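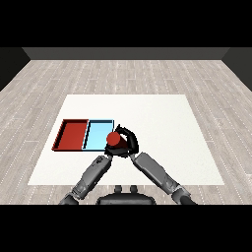
Two trays, two arms, one red cylinder. Simulated.

Home Threads Topics Saved Log in

2 min read

Bernadette Scanlon

Every December someone tells me the robots will be doing my tidying by next December. So I've been looking at what they're practising on. 1/

It's sorting. Red tray, blue tray, put the thing in a tray. My kids had a toy like this and mostly threw it at the dog. 2/

Note the floor. Lovely pale boards, no crumbs, no socks, no Lego. If my kitchen looked like that I wouldn't need a robot – I'd need a realtor. 3/

The cylinder is right beside the blue tray. The red tray is further over. I have no idea which colour it's meant to go in and I'm weirdly invested. 4/

Eoin Noonan, who runs the parts counter at Margaritis, says he'd take one tomorrow. He has 900 bins and 24 of them are labelled "misc". 5/

I asked what he'd have it do first. "Misc," he said. Good luck to it. 6/

My own test is the cutlery drawer. Wet forks, one mystery peg, a neighbour's teaspoon. It takes me about 3 minutes and I complain for all of them. 7/

So can they do chores yet? A very clean one, in a grey room with nothing else in it, maybe. I'll keep the tea towel handy. 8/

Recent
Comovach dishwasher: a grudge in 12 posts
The Pristel mop and my neighbour's driveway
Who is folding the fitted sheets?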